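Ashby tile shop owner on moving out of the big room

23/06/2020

The Plarer tile shop in Ashby gave up its main showroom in March and moved everything into the back half of the building. The owner, who started the business 14 years ago with a single delivery van, says the decision had been coming for a while.

"We were heating a huge room so people could look at floor tile from across it," she says. "Nobody buys tile from across a room. They pick it up and take it to the window."

The old showroom was 2,184 square feet. The new one is much smaller, and the samples hang on sliding racks. She kept the cutting bench and the counter and sold the rest of the fixtures to a flooring dealer in Irnell.

Most of her customers are redoing a bathroom or a kitchen. She tells them to take home three samples at most and leave them on the floor for a few days. "People bring back 11 and they're more confused than when they left. Look at it in the morning, look at it with the lights on, then call me."

Plain white still sells best, but she gets more questions about pattern than she used to. Herringbone is the one people ask for by name. She warns them about the labor.

"The tile might cost the same, but the setter is making a lot more cuts at the walls. Get that price first. And if you want two colors, go dark and light. Two grays that are close together just look dirty."

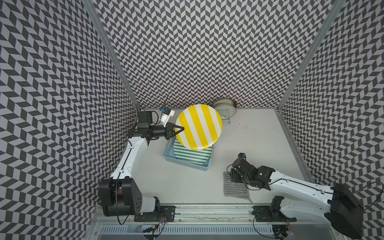
Herringbone in charcoal and pale lavender-gray, carried down to floor level.

She has no plans to sell online. Shipping tile is heavy work and the breakage eats the profit. For now the shop is open mornings, with afternoons by appointment.

"I like it back here," she says. "I can hear the door."

Comments (3)

gritandgrout: We used the dark and light combo in our hallway. Get the labor quote first, she's right.

Bomo: Is there still parking on the side?

tubsurround: Bought my kitchen floor there. Took home way more than three samples, sorry.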